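Oct 17, 2026

Up before six, couldn't sleep for thinking about the apples. Rain stopped by the time I got to the orchard. Ground like pudding at the gate end, wheelbarrow went in up to the axle and had to be dragged out backwards.

Picked the last of the lower rows. Bramleys fine, some scab. The little red ones by the hedge have gone over, wasps had most of them. Left those for the blackbirds.

Total so far for the season, weighed last night: 2,424 kilos. Last October we barely filled the shed. Pressing took the worst of them, the rest wrapped and stacked, and we still owe the Norkeo kitchen their cookers. Must ring them. Must ring them BEFORE they ring me.

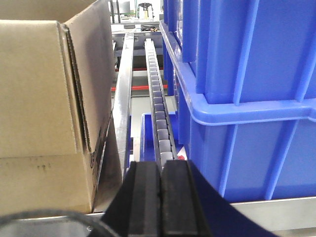 Cardboard, cardboard, cardboard.

Boxes are a headache every year. Too big and the bottom layer bruises, too small and I'm up and down the lane all day. Settled on the middling size, double layer, newspaper between. Ran out of newspaper by eleven. Used old seed catalogues, very glossy, not ideal. Apples slide about on it.

Bhattacharjee's van came early for the veg shares. 54 shares this week, 23 of them the small ones. Short on leeks so put in extra chard, which no one will thank me for. One lady at the hatch asked if we could do a share with no chard at all. Wrote it down. Wrote it down last week as well I think.

Soup at one, standing up. Squash and something. Good bread.

Afternoon, garlic. Meant to be in by now, beds not ready, did two and gave up on the third becuase it's solid couch grass. Will cover it till spring and pretend that was the plan. Broad beans tomorrow if dry. Found my good trowel in the compost, handle a bit chewed looking but fine.

Letter from the Kavodberg people about the lease on the bottom field. Five more years, same rent, but they want the ditch cleared and the stile mended first. Also a grant form from somewhere, up to 1,000 pounds for tools and water butts. Four pages. Want "measurable outcomes". Onions?? Put it under the fruit bowl for now.
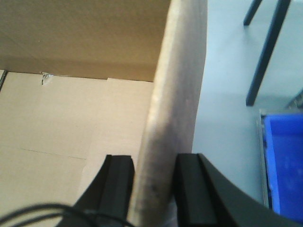

Box, open.

Back at the shed for half four. Swept up, hung the nets, mouse droppings behind the potato sacks so that's a job. Padlock stiff again, needs oil.

Thinking about next year already. More cookers, fewer courgettes, definitely fewer courgettes. Somone at Clakilari's nursery said they'd have plum trees bare root in a few weeks, would like four along the top wall where the frost doesn't sit. Need to measure it. Need to find the tape.

Back aches. Hands smell of garlic even after the bath. Forgot to ring Norkeo.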